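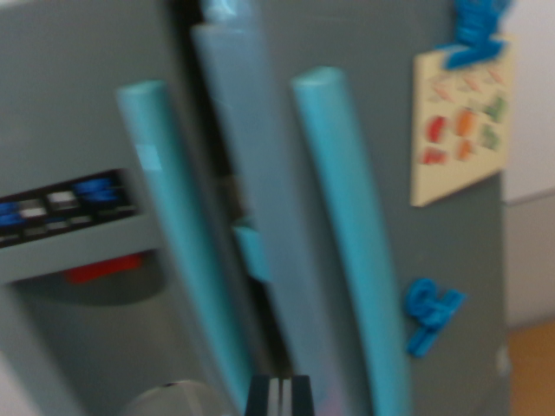 A small company wants to sell your lab a wrist camera, a two-finger gripper and a season of software for $2,500, and I think you should consider paying for the first two and haggling over the third.

The kit is called Drumon and it comes from Premance, which until this year mostly made mounting plates and cable guides for other people's arms. The software is Planbridge. It records what the arm does while a person guides it, sorts the recordings, and trains a policy that tries to repeat the task without the person. Our group bought one kit through Stępień, the dealer that handles most of our parts, and paid full price.

Plenty of kits in this price range promise the same thing. Most of them demonstrate it with blocks. A block is a fair place to start, but it says little about whether a robot will cope in a kitchen, and kitchens are where nearly every one of these companies says it is going. So I was glad that the Planbridge starter tasks include doors. We set ours up with a toy refrigerator, the side-by-side kind with a dispenser in the left door and a long handle on each side.

People who don't work with arms tend to smile at the toy. I would ask them to think about what it demands. The two handles stand close together and are nearly the same color from top to bottom. A gripper that comes in a little too far to one side meets the wrong handle, or pushes against the door it was meant to pull. The door moves on an arc, so the hand has to move on an arc too, and a hand that pulls straight back will slip off or drag the whole toy with it. A full-size refrigerator is heavy enough to forgive that last mistake. A toy isn't, and I count that in its favor as a test.

What the camera gets right

The Drumon camera sits at the wrist and looks out past the fingers. Premance was right to put it there. A camera on a stand across the room shows you the back of the gripper at the one moment you need to see the front of it. From the wrist you get the handle, the fingertips and the space between them, all the way in.

The price of that view is blur. The camera moves whenever the arm moves, and in our recordings the edges of the doors smear whenever the operator hurries. Premance calls the sensor suitable for "dynamic work" in its brochure. I would call it suitable for slow work and passable for the rest. The handles stay easy to find because they are bright against gray. The small pictures on the card clipped to the right door are another matter, and if your task depends on telling one printed vegetable from the next, plan on stopping the arm to look.

I don't hold this against the kit very strongly. A better sensor costs more, and a policy that needs a perfect picture to find a handle has been trained badly. But the brochure should say it, and the sample clips on the product page were plainly chosen from moments when the arm was creeping.

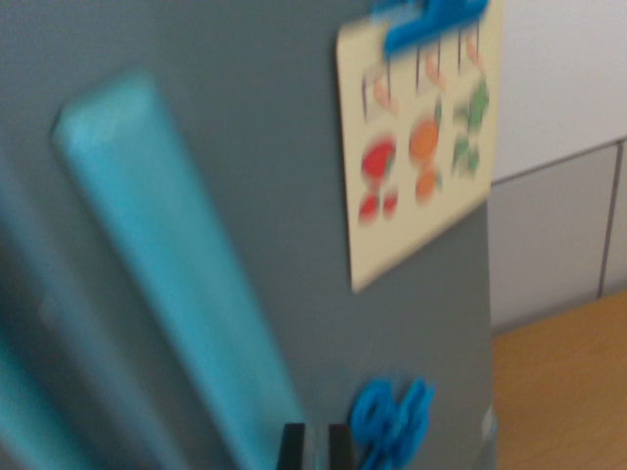

Where the money goes

The hardware is good value. The fingers are dark and flat-tipped and stay in view at the bottom of the picture, so the operator always has a reference for where the hand is. The mount held its position through everything we did. Setup took two afternoons, most of it spent on our own cabling. The printed guide is short and correct.

Planbridge is where I start to object. The license that comes in the box runs out at the end of September whenever you bought the kit, so a lab that orders in spring gets far more than a lab that orders in August. After that you pay by the recording hour. Your old recordings remain yours – the terms are clear on that point – but they are stored in a format that only Planbridge opens without a converter, and the converter is part of the paid plan.

We made 82 recordings on the refrigerator. That is a modest set, and still it represents hours of a graduate student standing at a table, lining up on a handle, backing off and lining up again. Work like that is the expensive part of any learned policy. The arm wears out slowly and the computer can be rented, but the patience of a person who has pulled the same plastic door all morning cannot be bought back. A company that holds the key to those hours is holding more than its share of the project.

Premance's answer, when I wrote to them, was that the format keeps the camera and arm data in step and that a plain export would lose some of the timing. I believe the first half. Other tools manage both, and a buyer can decide for himself how much timing he can afford to lose.

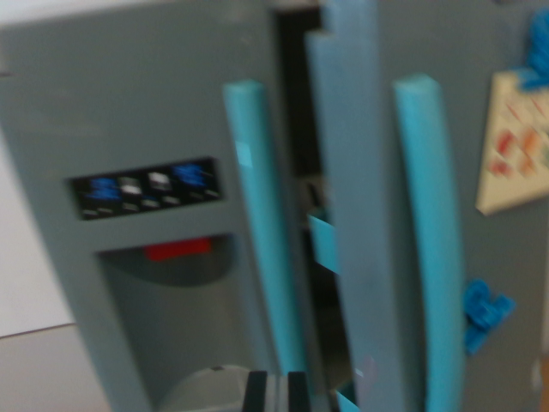

The right door slightly ajar, with the gripper reaching up toward the left handle.

Who should buy it

A teaching lab with an arm already on the bench should look hard at Drumon. The gripper and camera are worth having alone, and the door task teaches students more in a week than blocks do in a month. They learn that a handle can be in plain sight and still be missed, and they learn to go back and look at the recording before blaming the training run.

A lab that means to build a large data set should wait, or ask Stępień to quote the hardware without the license. They did this for us on the second kit, and the price came down enough to matter. We record that one with our own scripts, which are uglier and sometimes drop a file.

I would like Premance to do two things. Put a free export in the basic license, with a warning about timing if they feel one is needed. And start the license clock on the day the kit is switched on, as every other supplier we use already does. I have sent them both requests, and the reply so far is that pricing will be looked at in the fall.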